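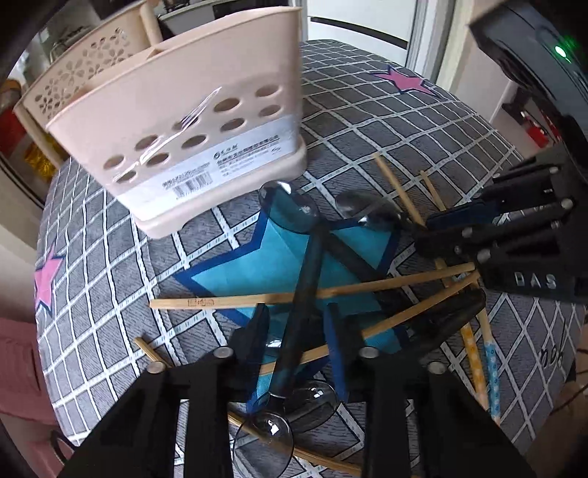
1/ OK so the equipment budget for our second pair of grippers got approved and I am way too happy about it. Thread on how we planned it, because a few people asked and I love talking about this stuff.

2/ The job is tabletop sorting. Chopsticks, spoons, caddies, the things you find in any kitchen drawer. Thin, round and slippery stuff is murder on cheap fingers, so we picked the fingers first and worked backward to everything else. Best decision of the whole project!

3/ Halima Ogunleye made me write down every single part we'd replaced since November before she'd look at a quote. I grumbled. Then I saw that finger pads and screws ate more of our money than the big items did — I would never have guessed.

4/ So spares are now their own line. Pads are $49 a set from Benis and we're buying them up front with the hardware. Waiting on a back-ordered pad with two people standing by is the most expensive kind of cheap.

5/ Quotes: Tavares was lower on the sticker but charged for cables, mounts and shipping separately. Sovero put it all on one page. Once we added everything up, the gap was $344 in Tavares's favor, and their lead time was longer. We went with Sovero.

6/ Please, please budget for props. We buy ordinary tableware and swap it out a lot, plain wooden chopsticks, painted ones, different spoons. Clear plastic is a great test for vision, and it's so cheap next to everything else on the list. (Patterned tablecloths too. I have opinions about tablecloths now.)

7/ Deok-su Choo asked if you can start with one gripper and add the other later. You can! Just check that the mount and the power supply are sized for two on day one. We didn't the first time and paid for the power supply twice.

8/ Still open: storage. Stillano has a rolling cabinet I want badly and Ifeanyi Edet thinks shelves are fine. Ifeanyi is probably right. I'm pricing the cabinet anyway.

9/ Next up is the calibration budget, which Enikő Juhász is drafting now. If you've planned one for a two-gripper table, send me your line items — even the messy spreadsheet version. I'd love to compare.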